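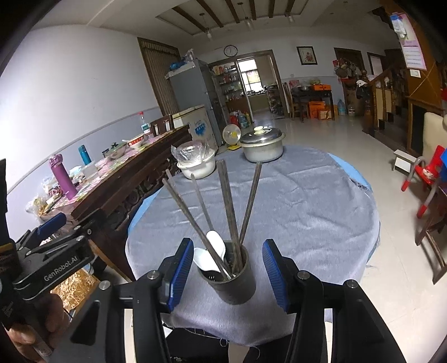

Teemu Kauppinen
Ribbed pads again? I'd have started with the flat Herico ones. Ribs give you a line contact on anything round and thin, and the object rolls before the fingers are fully closed.

Zistness
I ran both. Same pair of hand-held grippers, same wide-angle lens, pads swapped at the halfway point. 399 grasps with the ribbed blue pads, mostly chopsticks, spoons and pot lids. 19 drops. The flat pads dropped 31 over the same list, nearly all of them chopsticks pulled from a tight bunch.

Lids were a different story. On a round knob I couldn't separate the two pads. What mattered was wrist angle, and whether the fingertips stayed in view at the moment of contact.
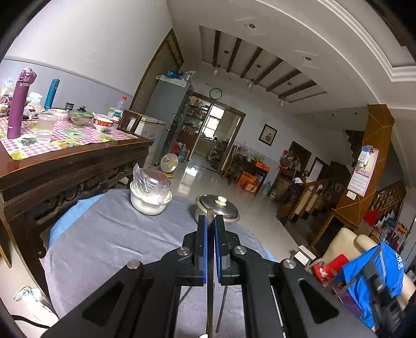 With the camera this far back I get the fingers, the tabletop and enough fixed background for tracking to hold. The narrower lens I tried in December gave a better look at the pads but lost its pose whenever I leaned over the cloth. Plain fabric gives the tracker very little.

hamalainen_j
Was the order randomised? If you did ribbed first and flat second, you're also measuring a tired hand. Trigger force drifts after a couple of hundred closes.

Zistness
No, it wasn't. Fair point. Flat went second.

Teemu Kauppinen
Then I don't accept the drop figures. Alternate the pads every 20 grasps and post it again.

Jouko Lappalainen
Alternating that often brings its own error — you won't seat the pads the same way each time. Blocks of 50 would be my choice. I'd also log finger width. Our Grokar controller had a lag of almost 194 ms between trigger and logged width, and half of what we'd called slips were late closes.

Zistness
Width is logged but I haven't checked the lag. Will do that before any more pad swaps.

Teemu Kauppinen
Blocks of 50 is fine. Still betting on flat for the spoons.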